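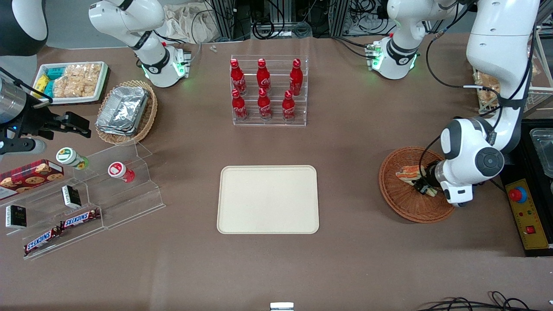

Bread with a reddish-orange filling, and the wicker basket

Panetley Community Hall Association
Minutes of the regular monthly meeting, February
Held in the small room, 7:00 p.m.

Present: the chair, the secretary, the bookings officer, the building officer, the newsletter editor and nine members. Apologies were received from two members. The chair noted that a quorum was present.

1. Minutes of the last meeting

The minutes of the January meeting were read. One correction: under item 4, "east door" should read "west door." Approved as corrected.

2. Matters arising

The west door has been rehung and now closes without being pushed. The bill was lower than the estimate. The old closer is in the boiler room and any member who wants it may have it, otherwise it goes out with the scrap.

The key list has been updated. Three keys are still not accounted for, all from before the lock on the kitchen was changed, so no further action.

The letter to the county about the streetlight at the Jondier Street corner was sent. A reply came saying the light is on the repair list. The secretary will write again if it is still out at the next meeting.

3. Finance

The balance in the general account at the end of the month was $1,658. This is after paying for the door and the quarterly water bill. The heating bill had not arrived and is expected to be higher than last year, as the hall has been in use on more evenings.

Rents received came to $544. One regular group is a month behind and has been reminded. It was agreed not to charge a late fee this time.

A member asked why the insurance does not show in the monthly sheet. It is paid once a year in June and the sheet only shows what went in and out. The member asked that a line be added at the bottom listing large bills still to come. Agreed, starting next month.

4. Roof over the stage end

The building officer reported that the leak is back. Water came in on two occasions, both times with wind from the north, and has stained the ceiling to the left of the curtain rail. Buckets were put out. The stage floor is not damaged so far.

Two quotes were asked for and one has come in, from Brornirex Roofing, for replacing the flashing along the north side and any boards found to be soft. The price does not include boards. The second firm has looked at the roof but not sent anything in writing.

There was a long discussion. Some members felt the patch done two years ago was never right and that the whole north side should be stripped. Others pointed out that the association does not have the money for that and would have to borrow or hold a fund drive. The building officer said the flashing is the weak point and the shingles have several years left in them - but he would want the second firm's opinion before saying so for certain.

Motion: to spend up to $400 on a temporary cover for the north side, and to hold the decision on the flashing until both quotes are in hand. Moved, seconded, carried. One against.

The stage is to be kept clear of instruments and fabric until further notice. The bookings officer will tell the groups that store things there.

5. Bookings

Evenings are full through April except for the second week of March. The Saturday morning slot has come free, as the language class has moved to the library. There have been three inquiries. The bookings officer will offer it first to the group that has been on the waiting list longest.

The Abeysekara Dance School asked whether it could have the main hall an hour earlier in the week before its spring show. This runs into the end of the seniors' lunch. Members felt the lunch should not be rushed. The school will be offered the small room for the first hour and the main hall after that, at the normal rate.

A complaint was received about chairs being left stacked in front of the fire exit. The exit was clear when checked the next morning. A notice will go up on the inside of the door, and the hire form will be changed to say that chairs go back on the racks, no more than eight high.
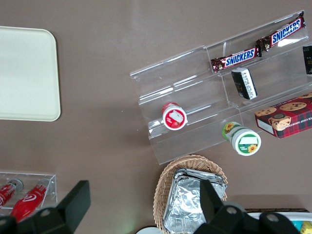
It was also noted that the hire form still gives the old phone number. The bookings officer will correct this at the same time and throw out the remaining copies of the old form. Groups that have already signed for the year do not need to sign again.

6. Kitchen

The left rear burner does not light without a match. The building officer will clean it and report back. If it needs a part, he may buy it without coming back to the meeting.

The refrigerator was found with food in it from a past booking. Anything without a name and a date on it will be thrown out at the end of each week. A member asked for a second shelf for the groups that meet weekly. Left for now.

7. Library of things

The borrowing shelf is in steady use. There are now 34 items on it, the latest being a carpet cleaner and a set of drain rods. The pressure washer came back without its nozzle. The borrower has offered to replace it.

Members discussed whether to ask for a deposit on the larger items. Views were mixed. It was agreed to try a deposit on power tools only, until summer, and then look at it again. The newsletter editor will put a notice in the next issue.

8. Spring yard sale

The sale will go ahead in May, outdoors if dry. Tables will cost the same as last year. The parking lot of the church next door can be used until 2:00 p.m. and must be clear after that. Last year's sign is still good apart from the date, which can be painted over.

Two people are needed to direct cars from 8:00 a.m. One member agreed to do it. The other place is open.

9. Any other business

The piano has not been tuned in more than a year. The secretary will get a price.

A glove, a child's blue scarf and a pair of reading glasses are in the lost property box.

The bike rack is loose at one end. The building officer will look at it when he does the burner.

The meeting closed at 8:50 p.m. The next meeting will be in March, same time, in the small room.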